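We use cookies to keep you signed in and to count page visits. Accept | Manage settings

April
Posted by Do-yoon Oh

Notebook: awards night audio, playback rig and walk-up stings

Carried over from the previous entry. The Lorkora dinner has moved to the larger of the two halls at Zerstead, so the playback plan for the ten-piece band and the winner stings needs redoing. Room capacity on the new plan is 300 seated. Band is on the short side of the room, lectern stage left, screens both sides.

Worked through so far:

1. Sting library. Had 1,354 clips in the old folder, mostly duplicates at different levels. Removed anything under three seconds and anything with a baked-in fade at the front. Fades at the front are useless for walk-ups, the host is already talking by the time they are audible.

2. Loudness. Everything left was normalized to the same integrated value, then checked by ear against the band's rehearsal recording. Brass hits still read louder than the string beds at the same number. Pulled the brass down 2 dB by hand and noted it in the clip name.

3. Naming. Category number first, then key, then length. The bandleader wants the key visible so the band can come in under the tail of a sting without a clash. B-flat and E-flat cover nearly all of them. Two are in A and should be replaced or pitched up.

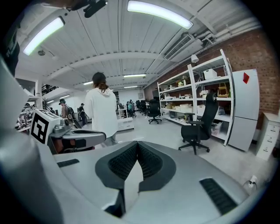
4. Trigger latency. Measured from key press to output with a contact mic on the key and a line feed on the second channel. Average 19 ms with the buffer at its current setting. Acceptable for walk-ups. Not acceptable for the count-in click to the drummer, so the click stays on its own hardware box.

5. Category order. Client sent a revised running order with the sponsor category (Lirivier) moved from the end of the first half to the start of the second. This breaks the segue out of the break music. New segue drafted: break music fades over eight bars, drums pick up the tempo, sting fires on the downbeat, host on. Needs one run with the band.

6. Spare machine. Synced the show file to the second laptop and fired the full list from it. One clip was missing because its path pointed at the desktop of the first machine. Moved all audio inside the show folder and ran the list again. No missing clips.

Open items

Monitor mix for the horns. They asked for less vocal and more piano. Wedge positions depend on where the lectern ends up, and Zerstead has not confirmed the riser height.

Power. Baek is supplying distribution for lighting and sound from the same position. Asked for a separate feed for audio. No reply yet. If it has to be shared, bring the isolating transformer and put the keyboard rig on it first, as that was the source of the hum last time.

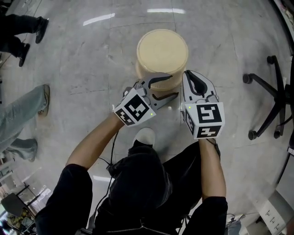 Page last modified: April, 4:40 pm

Radio mics. Four handhelds, two headsets for the hosts. Frequency list goes to the venue once the screen supplier has sent theirs. Winners will use the lectern mic only. Gate on the lectern set slower than usual, short speeches were getting clipped on the first word at the spring job.

Budget line for playback and monitors stands at 3,621 before the transformer. Extra cable run to the far screens is not included and should be quoted separately.

Next: replace the two stings in A, send the key list to the bandleader, repeat the latency test on the spare machine with the same interface and buffer. If the spare comes in higher, drop its buffer one step and listen for clicks over a full half-hour of break music.

D.O.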